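Seltness Water Softener – Owner's Set-up Guide
Section 8: First fill, first regeneration and setting the hardness

Your softener is plumbed in, the bypass valve is in place and the drain hose is clipped down. Well done, that was the hard part! This section takes you from a dry unit to soft water at the taps. Set aside an evening for it, and read the whole section through before you open anything.

You will need: one bag of softener salt, a bucket, a torch, the hardness test strips from the parts pouch, and an old towel.

Before you start

Check that the bypass valve is still set to BYPASS. Check that the drain hose ends above the floor drain or standpipe with a clear air gap. It must never be pushed down into the waste water.

CAUTION: Do not plug in the transformer until step 4. The control valve finds its home position as soon as it gets power, and it should do that with water in the tank.

Filling the resin tank

1. Turn off the water heater. For gas models, use the pilot or vacation setting.

2. Open the nearest cold tap, ideally the laundry tub, and leave it open.

3. Move the bypass lever slowly – and we do mean slowly – a quarter of the way towards SERVICE. You will hear air hissing and spitting at the tap. Wait until the stream runs smooth, then move the lever the rest of the way and close the tap.

NOTE: The first water through may be tea-coloured. These are fine particles from the new resin, and they clear with running.

4. Plug in the transformer. The display shows the Seltness logo and then a flashing clock.

5. Look over every joint with the torch. Run a dry finger under each one as well, as a slow weep is much easier to feel than to see. 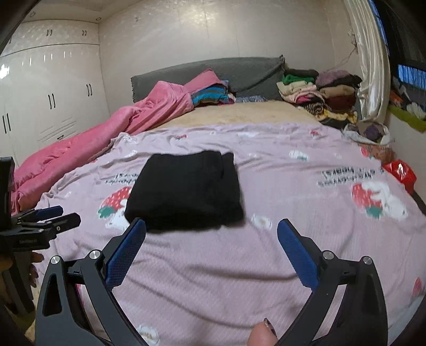 Black garment, folded, on a pink blanket.

Filling the brine tank

6. Pour in water up to the mark inside the tank. This is the only time you add water by hand. The valve looks after it from now on.

7. Add the salt. Pellets and crystals both work beautifully. Rock salt leaves grit behind and will have you cleaning the tank far sooner than you'd like.

8. Put the lid back on and press it down at all four corners.

Setting the hardness

Dip a test strip in untreated cold water and match its colour to the chart on the pouch. If you are on town water in Ilstead or Bovorside, your utility can give you the figure over the phone. On a private well, please use the strip, and test again in December or whenever the water table changes.

9. Hold SET until the hardness value flashes. Use the arrows to enter your number, then press SET again.

10. Set the clock in the same way. Regeneration is timed for the small hours, when no one is likely to be running a shower.
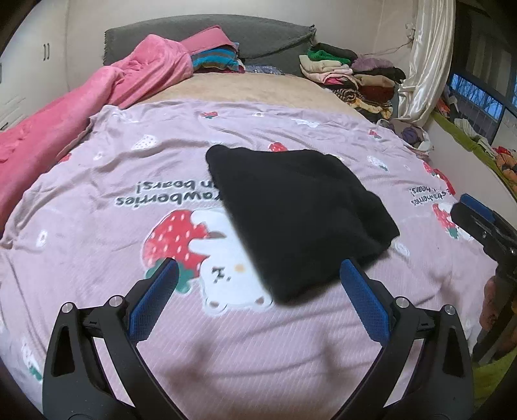

I had mine sitting on bypass for a week and couldn't work out why the kettle still looked awful, one owner wrote to us, so could you please put the lever check in the guide twice? We're delighted to. Go and look at the lever now. It should point to SERVICE.

Starting the first regeneration

11. Press and hold REGEN until the motor starts. The cycle uses 83 litres of water, and you will hear it come and go at the drain. All of that is normal.

12. Stay nearby for the backwash stage and watch the end of the drain hose. If it jumps or sprays, press PAUSE and add a second clip.

CAUTION: If the display shows error 7, the valve has not found its home position. Unplug the transformer, wait for the display to go blank, and plug it in again. If the error comes back, turn the lever to BYPASS and call Onyeka service.

13. When the clock returns to the display, turn the water heater back on and run a cold tap until the water feels silky between your fingers. Lovely, isn't it?
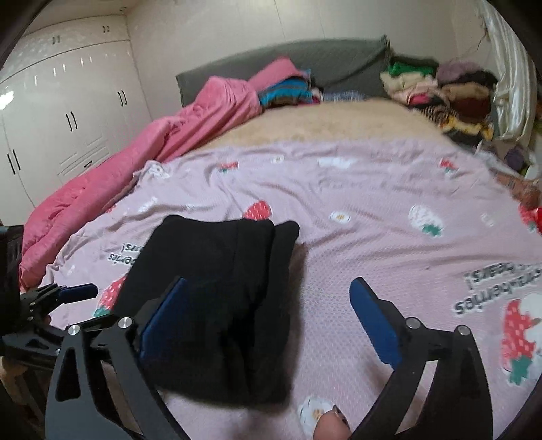 Folded black fabric on the bed.

After the first week

Hot water lags behind cold, so the tank needs a few days of ordinary use before it is fully soft. Start with less detergent in the washer than you are used to, then adjust to taste.

Lift the brine tank lid now and then. If a hard crust has formed over a hollow, break it up gently with a broom handle. Don't strike the tank walls. Replacement test strips are sold under part number 789.

Guide revised 19 November 2019. Continue to Section 9: Cleaning the injector screen.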